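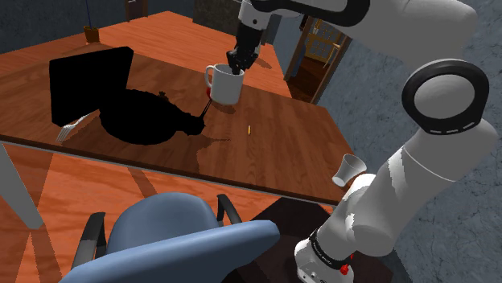 Die Fraktion Bürgerliste Kulemville lehnt den Nachtragshaushalt ab, den die Stadtverwaltung im August vorgelegt hat. Der Entwurf sieht höhere Kitagebühren vor und streicht den Zuschuss für die Buslinie nach Prostport. Ein weißer Keramikbecher auf einem Holztisch, wie er in vielen Küchen der Stadt steht, kommt in keinem Haushaltsplan vor, die Familien an solchen Tischen müssen die Mehrkosten aber tragen. Für einen Kitaplatz wären künftig 104 Euro im Monat mehr fällig.

„Die Verwaltung holt sich das Geld bei den Eltern und lässt die eigenen Ausgaben unberührt“, erklärte die Fraktionsvorsitzende Manuela Amato. Der Vertrag mit dem Beratungsbüro Rathnayake laufe unverändert weiter.

Die Bürgerliste beantragt, die Gebührenerhöhung zurückzunehmen und die Buslinie im 60-Minuten-Takt zu erhalten. Zur Deckung soll der Umbau des Gullier-Platzes um zwei Jahre verschoben werden. Eine Unterschriftenliste gegen die Erhöhung haben bisher 1000 Einwohner unterzeichnet. Sie liegt bis zur Ratssitzung im Fraktionsbüro aus.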